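Mesa de centro Devwood oval: opinião depois de uns meses de uso

Comprei a Devwood em setembro, numa loja da Biltevitz, para substituir uma mesa quadrada de vidro em que toda a gente batia com as canelas. Custou 117 euros, mais 8 de entrega. Vem desmontada, numa caixa comprida que uma pessoa sozinha leva mal pelas escadas.

A montagem não tem dificuldade. As instruções são só desenhos e o passo 4 está mal explicado: parece que os parafusos curtos entram primeiro, mas se os apertarmos logo o tampo fica torto. Convém deixar tudo meio solto e apertar no fim. A chave que vem na caixa é fraca e acabei por usar a minha.

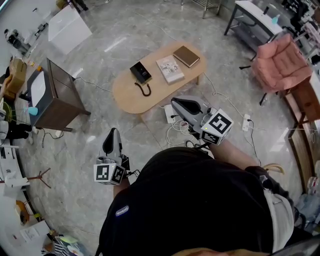
O acabamento aguenta bem o dia a dia. Um copo de água esquecido de um dia para o outro deixou uma marca clara que saiu com um pano e um pouco de óleo. Com vinho tinto não tive a mesma sorte e ficou uma sombra. Quanto à cor, a madeira clara fica bem sobre um chão cinzento marmoreado, que sozinho torna a sala fria. Num soalho escuro talvez contrastasse demais.

O formato oval foi o que mais me convenceu. Passa-se entre a mesa e o sofá sem pensar nisso, e perde-se pouco espaço útil em relação à quadrada.

Contras: range um pouco quando alguém se apoia numa das pontas, e os feltros para os pés não vêm incluídos. Antes desta vi uma parecida da Wubshet, mais pesada e bastante mais cara. Pelo preço, voltava a comprar a Devwood.

27 de junho de 2021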